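Craft Storage at the Hutcombe Center: Sorting Day and New Bagging Rules

The Hutcombe Center will hold its winter sorting day for shared craft supplies on Sun 26 February. Members of all groups that draw on the shared supplies are invited to attend. The activity room will be closed to other bookings until the work is finished, and the large tables will be folded away so that supplies can be laid out on the floor.

The shared supplies have grown considerably with the addition of materials from the former Redov workshop. Many of the cut pieces arrived in paper envelopes, which tear easily and give no indication of what they hold. Groups have reported opening several envelopes before finding the shapes they needed, and small pieces have been mixed together as a result.

From this date, all small cut pieces, including petals, leaves, letters and borders, are to be kept in clear zip-top bags. Each bag should hold one color family only. Bags should be filled loosely enough to lie flat, and the air should be pressed out before the seal is closed. Soft pieces in pale colors mark easily and should be bagged before any work with ink or paint begins.

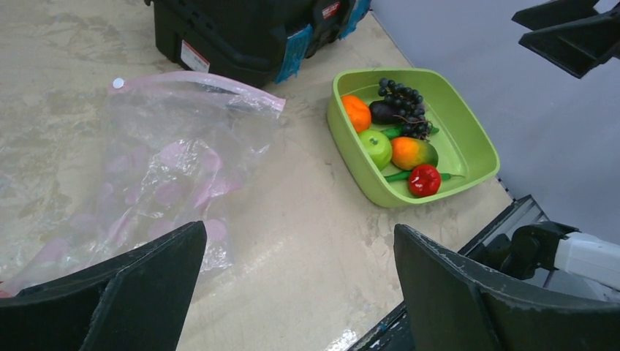 Hard cases will continue to be used for tools, glue and fasteners. Every case must carry a label on the front, and old labels should be removed if the contents have changed. Groups are asked not to place cases on top of bagged pieces, as foam and felt do not recover well once they have been pressed for any length of time.

The Center has set aside 14 shelves in the Steinarsdóttir Room for the sorted supplies. Bagged pieces will be stored upright in open bins on the lower shelves, with cases above. Two shelves will be reserved for work in progress. Unfinished projects may remain there for up to three weeks and should be marked with the name of the group and the date of the next session.

Materials that are no longer needed will be offered first to the Plusau after-school program. Faded paper, dried glue and bags with damaged seals will be discarded. Members who have shared supplies at home are asked to return them to the front desk before the sorting day so that they can be included in the new list.

Sorting will begin at 2 p.m. Bags and blank labels will be provided. Members are asked to wear indoor shoes and to leave food and drinks in the kitchen.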